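My Year-End Home Safety Walk-Through (With Way Too Many Comments)

Posted by Lungile Molefe, December 20, 2018

Print this page | E-mail this to a friend
183 shares | 12 comments

Every winter before the family shows up I walk the whole house with a clipboard and check the same 18 things. I started when we moved into the old place on Wimgate and I've kept it up through two moves, and my sister teases me about it every single time (she also calls me whenever her breaker trips, so there). A few of you asked for the list, so I typed up this year's with my scribbles left in. OK means OK. FIX means I'm working on it. The small stuff I lumped together at the bottom.

KITCHEN

1. Fire extinguisher: gauge in the green, pin in place. OK. I also moved it. It used to live under the sink behind the dish soap and about nine grocery bags, and I timed myself getting to it once and was not proud. Now it hangs by the back door.

2. Range hood filter. FIX. Oh boy. I soaked it in hot water and baking soda and it still looks like something from a diner. New one is on order.

3. Cords on the counter. OK, mostly! The toaster cord had worked its way over to the burner side again, so I swapped the toaster and the coffee maker. We'll see if my husband swaps them back.

4. Anti-tip bracket on the stove. OK. Give the stove a gentle tug from the back and it should catch. If you've got toddlers visiting, please go do this one tonight.

HALLS AND BEDROOMS

5. Smoke alarms. Pressed every button, scared the cat five times. One upstairs alarm was past the date printed on the back, so that's a FIX. I'd been changing its battery faithfully every June and never once turned it over to read the date.

6. Carbon monoxide alarm outside the bedrooms. OK.

7. Night lights on the stairs. OK, and I added one at the bottom for my mother-in-law, who gets up at four in the morning and refuses to turn on a lamp.

8. Windows open all the way. FIX. The guest room one is painted shut. I ran a putty knife along the edge and got it to budge maybe an inch before I gave up and had lunch.

DESK AND WORKBENCH

9. Power strips. I found one plugged into another one, behind the desk, in my own house. FIXED on the spot. The computer, monitor and printer now go into a single surge protector and the space heater goes straight into the wall by itself, where it always should have been.

10. Computer repair corner. My son fixes up old desktops on the bench, and I've got a short list for it: unplugged before the cover comes off, no drinks, small screws in a dish with a lid, and nothing left half open overnight where the cat can walk on it. The processor and its socket are the part he fusses over most, and he won't let me talk to him during that bit. Bench is OK, floor under the bench is a FIX (I stepped on a screw in my socks).
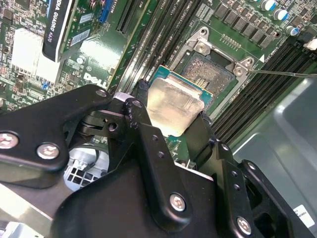
11. Old batteries. FIX. I had a coffee can full of them, all kinds mixed together, which is a bad idea. I taped the ends and bagged them for the drop-off over in Skumerside.

LAUNDRY AND GARAGE

12. Dryer vent. Pulled the dryer out, vacuumed the hose, got a lint ball the size of a guinea pig. OK now. Check the flap outside too, mine was stuck with leaves.

13. Washer hoses. OK. No bulges, no rust at the fittings.

14. Water heater. OK, nothing stored against it. I did have to relocate the wrapping paper.

15. Paint and solvents. FIX. Two cans with rusted lids and one I can't identify at all. They're going on the same trip as the batteries.

16. Garage door reverse test. Lay a roll of paper towels under the door and close it. Ours bumped the roll and went right back up. OK!

OUTSIDE

17. Handrail on the front steps. Wobbly at the top. FIX before anybody's grandmother gets here. My neighbor Cele has the right size bolts and says I can have them for a plate of cookies.

18. Salt and shovel by the door. OK. Half a bag left from last year, hard as a rock, but a few whacks with the shovel took care of that.

LITTLE STUFF: flashlight in the kitchen drawer works, first aid kit needs bandages, emergency numbers on the fridge are updated (the old sheet still had our vet from Wimgate on it). I spent $74 on the whole round this year, and most of that was the alarm and the hood filter. I'll do the guest room window again this weekend with a helper.

Print this page | E-mail this to a friend

RECENT POSTS
Cleaning the Gutters Without Scaring Your Family
What I Keep in the Car From June On
Usen Street Yard Sale: What Sold and What Came Home Again
Cele's Ginger Cookies (By Request)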